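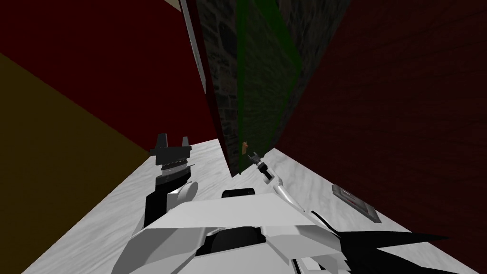
The Julari Demonstration Station is a two-arm teleoperation system for teaching manipulation tasks to robots, supplied by Tornham for laboratories, technical colleges and industrial training centres. An operator performs a task through a pair of hand controllers, and the station records each movement as a demonstration for later use in training. Sessions may be carried out on a physical robot or in the rendered kitchen environments included with the software. In the cabinet exercise, both grippers are brought over a marble countertop and each arm is controlled independently, so that the left gripper can be held open to one side while the right works close to the base of a tall, dark panel.

## Intended use

The station is designed for organisations that need demonstrations of everyday handling tasks, such as opening a cupboard, moving a tray or passing an item from one hand to the other. Operators don't need programming experience. A new operator can normally be trained using the practice tasks and the printed guide, with a supervisor present for the first session.

Two methods of demonstration are supported.

**Remote control.** The operator stands or sits at the console and moves the two hand controllers. The arms follow in real time. A foot pedal engages and releases the connection between controller and arm, which allows the operator to reposition their hands without moving the robot.

**Hand guiding.** On physical robots fitted with the Dedel joint module, the operator may take hold of the forearm and lead it through the motion directly. The gripper is opened and closed with a thumb switch on the guiding handle. Hand guiding is not available in the rendered environments.

Recordings made by either method are saved in the same format and may be kept together in one task library.

## What is supplied

- Operator console with adjustable stand
- Left and right hand controllers, with charging cradle
- Three-position foot pedal
- Display, stand-mounted, with a height-adjustable bracket
- Julari recording software, single-site licence
- Ionescu environment library (33 rendered tasks)
- Printed operator guide and wall chart
- Carrying case for the controllers and pedal

The Dedel joint module, physical arms and grippers are ordered separately. The workstation computer is not included; please see the requirements below.

## Working with the rendered environments

The Ionescu library allows operators to practise and record without reserving time on a physical robot. Each environment opens with the arms in a standard resting position. The operator's view is taken from the robot's own position, looking out over the torso and down the length of the work surface. Supplementary views can be opened from the display menu – most operators prefer to keep one fixed on the hand doing the finer work.

Wall colours, surface finishes and lighting can be varied between recordings. Supervisors may set these by hand or ask the software to choose a new combination at the beginning of each attempt. Colour overlays can be applied to any surface and turned off at any time from the same menu.

Every attempt begins when the pedal is pressed and ends when the operator presses the end button on either controller. The operator then marks the attempt as complete, incomplete or discarded. Discarded attempts are held in a separate folder for 14 days and then removed, unless a supervisor restores them.

## Guidance for operators

Steady, unhurried movements generally produce more useful demonstrations than fast ones. Operators are asked to observe the following:

1. Check that both controllers are fully charged and resting in the cradle before opening a task.
2. Press the pedal to its middle position and confirm that each arm follows the correct hand.
3. Bring the gripper to the object at a moderate pace and pause briefly before closing it.
4. Keep the idle arm well clear of the working arm.
5. Release the pedal before putting down a controller.

If an arm behaves unexpectedly, the pedal should be pressed fully to the floor. This stops both arms and marks the attempt as incomplete. When physical arms are in use, no person may enter the marked work area while the pedal is engaged, except for hand guiding under the procedure in section four of the operator guide.

Sessions should be kept to a reasonable length. The software displays a rest reminder, and the interval can be shortened by a supervisor but can't be turned off.

## Specifications

| Item | Detail |
|---|---|
| Catalogue number | 3006 |
| Controllers | Two, wireless, rechargeable |
| Arms supported | One or two |
| Gripper type | Parallel, two-finger |
| Rendered tasks supplied | 33 |
| Demonstration methods | Remote control; hand guiding (with Dedel module) |
| Storage of discarded attempts | 14 days |
| Interface languages | English, French |

The workstation must have a dedicated graphics card and a wired network connection. A full list of tested configurations is available from Tornham on request. Centres intending to use an existing computer are advised to send its details before ordering.

## Related items

- **Dedel joint module**, catalogue number 3146. Required for hand guiding. Fitted by a Tornham technician.
- **Replacement foot pedal.** Supplied with cable and non-slip mat.
- **Additional site licence.** For organisations operating the Julari software at more than one address.

## Delivery, installation and support

Stations are dispatched fully assembled, apart from the stand and display bracket. Installation at the customer's premises includes calibration of the controllers, a check of the pedal and stop function, and a half-day introduction for staff. Customers who only intend to use the rendered environments may choose to install the station themselves, with support by telephone.

The warranty covers the console, controllers and pedal. Batteries are treated as consumable items. Updates to the Ionescu library are provided without charge while a support agreement is in effect, and the next update is planned for July.

Orders and requests for a demonstration should be directed to the Tornham equipment office. Please quote the catalogue number and state whether the station will be used with physical arms, with the rendered environments, or with both.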